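Suture club, week whatever it is

Posted 16th November

I said I would write about the surgical robotics club when I had something nice to say, and Melur Ismail has now asked me twice when that will be, so this is what you get instead.

For anyone who missed the earlier posts: I'm a second-year mechanical engineering student, I joined in February, and the project is to get a robot to close a straight cut with separate stitches. One stitch, tie it, move along, next stitch. We call the setup Preser, after nothing as far as I can tell. The plan is to enter it in the Lorkmont student challenge, where the judges want a closed wound and a log of every time a human touched the controls.

That second part is where I start to get grumpy. Our log is very flattering. If the arm stalls and somebody nudges it back onto its path with the pedal, we write "resume." If the needle gets dropped and someone hands it back, we write "reload." I went through last month's sheets on Sunday and there were 30 resumes in a run that our poster calls autonomous. I brought this up at the meeting. I was told the challenge rules allow it, and I went and read the rules, and they do. Fine. I still don't think I could say the word autonomous to my mother with a straight face.

Then there's the money. We have spent $2,905 this year and the largest single line is thread. Walczak, the lab supply place everybody uses, sells it by the box, and we go through it like dental floss. I asked if we could practice the motion planning on string, and got a lecture about friction. The lecture was correct, I checked, string slides all wrong and the knots that hold in string fall apart in braid. So I lost that one too. But I'd like it noted that a person learning to do this by hand can get a decent square knot after an afternoon and one packet.

The knot is what eats the time. Driving the needle through is a solved problem, more or less, or at least other people have solved it and we copied them. Tying means you have a long end and a short end, and the long end has opinions. It curls. It goes over the cut and back again, it lies down next to the other thread and the tracking software decides they are one thread. Our vision code, which two seniors wrote for the Alport showcase and then graduated, was trained on clean pictures of one strand on a plain background. Give it a loop that crosses itself near a cut with red all over it and it will tell you, with 100 percent confidence, that the short end is somewhere it isn't. I'd have a lot more respect for it if it ever said "no idea."

Melur thinks I'm too hard on it. Her argument is that the first knot used to take us a whole evening, and now we usually have one before people start leaving for dinner, and that a club is supposed to be bad at things. She also says that I only ever show up to the blog when something has annoyed me. Both fair.

My counterargument is that one tied stitch at the easy end of a cut tells you very little. The narrow end practically closes itself. Pull anything snug across it and it looks great on a slide. Farther along there's more gap, more mess, more loose thread lying around from whatever you did before, and every stitch you add makes it harder to see what you're doing. I want us to start at the wide end for once and see how we look. That suggestion is on the agenda for next week, under "other," after the T-shirts.

I haven't quit. I like the people, and I like the moment when the loop pulls down and goes tight, which does get me every time even when I've been sulking in the corner with the log sheet. I just want the poster changed. 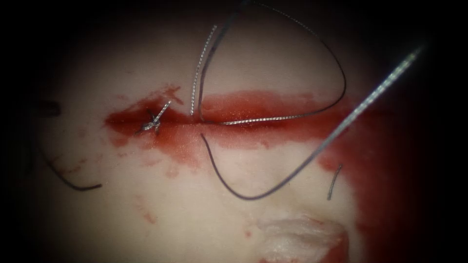

One knot tied at the left end, and a lot of thread still to sort out.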